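22 January 2023
Grirnell bench, two-arm cell, dish handling. Entry by Sorin Mocanu.

Changes at the dish station
Before the cell went in, the Surdu canteen order was sorted by hand, four people per shift, each doing the whole job: unstack, look for chips, restack, carry. Since September the Stolora controller has taken the unstack and restack part. The people stay on inspection, loading and fault clearing. Headcount is the same. The job is different, and the shift sheet still does not show it. It has one line for "sorting" and none for clearing a stopped arm. I have asked for a second line.

Stop log to date: 473 stops in 2,055 cycles. Most are grip timeouts on the plate edge. Operators clear these faster than I do. They nudge the stack a little toward the bowl side before resuming, a step missing from my procedure. Added to draft 4.

Setup for the plate work: stack on the perforated platform, green bowl at the far end, left arm over the plates, right arm folded low with the gripper open.

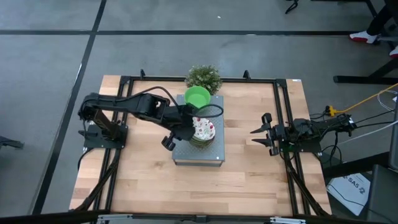

Open items
Stack height. The Stunness sheet gives one value for all plates. Wrong for mixed stacks. Measure per type.
Cable loop at the left wrist passes close to the bowl. Check clearance at full reach before raising speed.
Loaders want the resume button on their side. Agreed, needs a longer lead.
Training: one session covered starting the cell, none covered stopping it partway. Write that up first.
Next run: 100 cycles at present speed, operators to note every manual touch, including the ones that do not cause a stop.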